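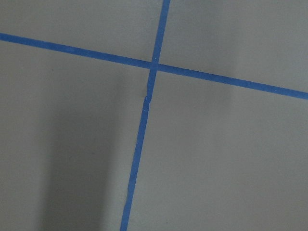

Progress report to Bavora, Small Automation Fund
Period: start of the trial through the end of November

We are past the halfway point with the Niro kit, and I'm glad to say it has been a good stretch. When we applied, we said we wanted to find out whether a small workshop with no robotics staff could set up the kit from the manual alone and get useful work out of it. We can now answer the first half of that with a yes. The second half is looking promising, with a few sore spots I'll go through below.

Setup

The kit came in two boxes and took us one long afternoon to assemble. The wrist camera was the part we feared most, and it was the easiest! It clips on, the software finds it, and you get a live view on the laptop right away. The manual is clear up to the first calibration and then gets thin. It skips from "check the camera" to "run your first job" with hardly a word about how to lay out the work area. Nivbridge, who sell and support the kit, sent us a longer draft of that chapter when we asked, and it helped a lot.

Work area

We divide the surface with two crossing strips of blue painter's tape on matte gray. It's cheap, it peels up clean, and it can be moved in a minute when we change jobs. The lines don't meet at a perfect right angle from the wrist camera's point of view, and one strip is pieced together just below the crossing with a small jog where the ends meet. The software doesn't use the tape for measuring (it has its own routine for that), so the tape only has to be good enough for people placing parts. Soft shadows fall across part of the surface, and we wanted to know early whether the part finder would mind them. With light-colored parts it hasn't. With dark ones it is slower to make up its mind, and we have asked Nivbridge about it.

Sorting trial

We ran 400 picks of mixed plastic fittings, in batches of 40, using the standard grip settings. Almost all the misses came from one thin ring that likes to lie flat, and a softer fingertip has made those much less common. We have not changed anything else yet, on purpose, so that the next set can be compared fairly.

Lục

This is the add-on that lets you teach a move by guiding the arm by hand, and it's the piece I'm most excited about. Five of us have tried it, and everyone had a working move before lunch on their first day. Saving and renaming moves is clumsy, and twice we lost one by closing the window too soon. A fix is promised in the next update.

Budget

We have used 32 percent of the grant. Spare fingertips cost more than planned and shipping cost less.

Next

Repeat the sorting set with dark parts, try two jobs back to back using Lục moves, and write up our own page on laying out the work area for other shops. We'd also like to keep the kit through the spring, and will send a separate note on that.

Recent reports
Niro kit: unboxing and first power-on
Choosing a bench for the trial
Lục add-on: first impressions
Questions sent to Nivbridge, with replies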